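Griltora Castura review: a two-armed table clearer you can buy, and I kind of love it

I have wanted a machine to clear my table for as long as I've had a table. So when the Castura kit from Griltora finally came down to a price where I could talk myself into it ($1,698 for the pair of arms, $1,933 if you want the wrist cameras, and you do want the wrist cameras), I stopped reading other people's reviews and bought one. I've been running it since November and I'm still walking into the room early to see what it can do before breakfast.

Some background so you know where I'm coming from. I repair vending machines for a living, so I'm comfortable with a hex key and not scared of a cable, but I'm no programmer. My friend Anselmo Requena is, and he helped me through the first evening. After that I was mostly on my own, with the Aranda software that comes in the box and a very patient user forum.

Setup is nicer than I expected! The arms clamp on, the cables are labeled at both ends, and calibration is a matter of moving each joint to its stop and pressing a key. The software found both arms the first time. The printed booklet is thin and one page of it is upside down, but the online version is good and gets updated.

You teach it by doing the chore yourself, steering the arms by hand, over and over. The booklet suggests 30 runs for a simple pick and place. I'd say do the 30, then move everything to a different spot and do more, because the arm learns your habits along with the job. Mine learned to go for a cup on the left side even when there wasn't one there. That was my own fault, I always started on the left.

So what can it do? Cups standing upright are easy. It takes them by the side, lifts them, carries them over and sets them down, and it's gentle about it. The soft pads on the fingers have a lovely grip and I haven't cracked anything yet. Empty cans are nearly as good. Forks are miserable. Flat things in general are miserable, and a napkin might as well be painted on.

The chore I've put most of my time into is the after-snack mess, which means cups and cans that have tipped over, and a tray to gather things on. It's a much better test than the tidy little rows in the demo videos. A can on its side wants to roll the moment a finger brushes it, and a tipped cup has to be picked up one way and put down another.

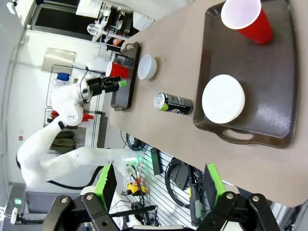

Can a home robot clear a whole table without help yet?

Only a small, simple one, and only with someone close by to step in. Expect it to manage the cups and cans and leave you the flat dishes, the silverware and the wiping.

Speed is the other thing. Six items takes it longer than it takes me to clear the table, load the dishwasher and feed the dog. I don't mind that as much as I thought I would. If it's working while I'm in the shower, who cares how slow it is? The trouble is that I don't trust it enough to be in the shower. Every so often it closes on thin air, carries the nothing across with great care, and lets go of it. Then it needs me.

Using both arms together is where I get excited. On a good run, one arm steadies a bowl and the other drops something into it, and it looks so natural that my neighbor Raimo Nurmi, who came over to borrow a ladder, stayed an hour to watch. On a bad run they reach for the same cup and stop dead. The last update helped with that a lot.

Gripes: the fans are loud, the power bricks are huge, and the clamps will mark a soft tabletop unless you pad them. The Stesislow add-on (a third-party set of longer fingers) is worth a look if you have tall glasses, though I had to recalibrate twice after fitting it.

Should you get one? If you want your dishes done, buy a dishwasher and keep your money. If you like tinkering and you'd enjoy watching a machine get a bit better at a real chore every week, I can't think of anything at this price I'd rather have. I'm starting on laundry next, socks first.

Rating: 4 out of 5

Related reviews
Stesislow long fingers: good reach, fiddly screws
Robot vacuums on thick rugs, revisited
Window-cleaning robots: one season later
Best clamps for a small workbench
Aranda software, first impressions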